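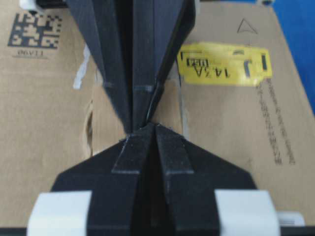
Re: [dramby-users] Wrist-view masking on the closed-box task

From: Kvido Malý
To: dramby-users

Replying inline to the November thread. Quoted text trimmed.

> We tried your masking schedule on Florora and saw no gain over
> the plain baseline. Did you mask the fingers as well, or only
> the background? And is the printed matter on the cartons
> leaking position into the policy? Ours learned to home on a
> shipping label and fell over when we turned the box around.

Background only. The fingers sit in the middle of the wrist view and the policy needs them to judge closure. When we masked the fingertips too, training loss went down and grasps got worse, so I'd leave them alone.

On leakage: yes, I think so. With the wrist camera close to the carton, the data matrix code and the yellow label are the strongest features on an otherwise flat brown surface. Ours read upside down in that view, and the encoder doesn't care. We now drop random patches of cardboard during training, 15 per cent of the patch area per step, drawn separately for each wrist. The head camera is not masked at all. If you masked all three streams, that could explain the flat result on Florora.

The training set is 313 episodes, both arms, one closed box on blue cloth. The masking tape roll is in the workspace as an unused object. We colour-jitter the cloth but not the box. 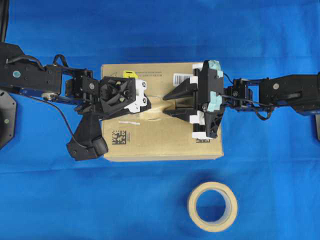 Ballarat, November

Evaluation was 18 trials per condition, same checkpoint step, box orientation randomised by hand. A trial counts as a success if both grippers reach the flap seam without shifting the box. The baseline failed five times with the box reversed. With patch dropout we saw two failures, both with the fingers closing early over the clear packing tape. I suspect glare on the tape -- the depth estimate is poor there -- but haven't isolated it.

Caveats: one box size, one cloth, one seed. Retraining takes roughly 5 hours on our machine, so more seeds are feasible and I'll queue them.

The config is in the Norkeser branch under hudec/patch_dropout. Set wrist_only to true. The default is still false, and I'd check that before anything else on your side.

Kvido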